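Section 4. Collecting Pick Examples in the Simulator

Before you start, read the release note at the end of section 3. The defaults changed on 01/01/2021, and scene files saved before then will load without complaint and give you the wrong gripper limits.

The sales sheet for Tarelero says that 400 examples are enough to learn a new object. Treat that as a starting figure. We have seen policies trained on 400 clean examples do well in the room they were collected in and fall apart when the sofa was swapped for another one. Plan on 2000 for anything you intend to show to a customer, and read section 6 before you believe the score.

4.1 Setting up the scene

1. Open Lisico and load a room from the furnished set. Do not use the blank floor. Policies learned on a blank floor tend to stay there.

2. Place the arm base on the floor or rug next to the furniture. Check that it sits flat. The simulator will let you sink the mounting plate into the rug and will not warn you.

3. Add the target object and at least one other item. Leave the other item where the randomizer puts it.

4. Set the seed. If you leave the field blank, it becomes 667 every time, whatever the tooltip says about "random."

Note: Dark furniture hides contact errors. Raise the light level while you check placement, then put it back before you record.

4.2 Recording

1. Press Record, then wait for the counter to start. The light turns green before the recorder is ready, and anything you do in that gap is lost.

2. Bring the gripper in from above with the fingers open. Slow down near the rim of the object.

3. Close, lift, hold still, release. Press Stop.

4. Mark the result as Good, Bad or Unsure. Auto-label will offer an answer. It calls a grasp good if the object moved upward at all, so a bowl that was bumped and tipped may be passed as a success. Look for yourself.

5. Keep the bad ones. Sointu Mustonen, who wrote the first version of this section, deleted hers for a month and had to collect them again.

Caution: Do not use the Multiply button to reach your target number. It makes copies with small changes in color and calls them new examples. They share the same arm path - the learner will find that out before you do.

4.3 Checking the batch

Play back every tenth example at normal speed. Look for fingers passing through solid objects, objects that float after release, and cushions that behave like concrete. The last one is a known limit of the physics in Lisico and can't be fixed from the settings menu. Haltell has promised soft furniture in a later release. We have taken the promise out of this manual twice and will put it back when there is something to install.

If more than a few examples in a batch fail, throw out the whole batch. Export the rest in Ong format, with the seed in the file name.

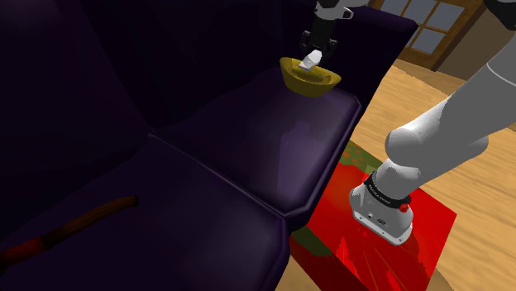

Exported batches go to the shared folder, one folder per room. Don't merge rooms at this stage. The trainer can mix them later, and once they are merged there is no way to pull a single room back out for testing.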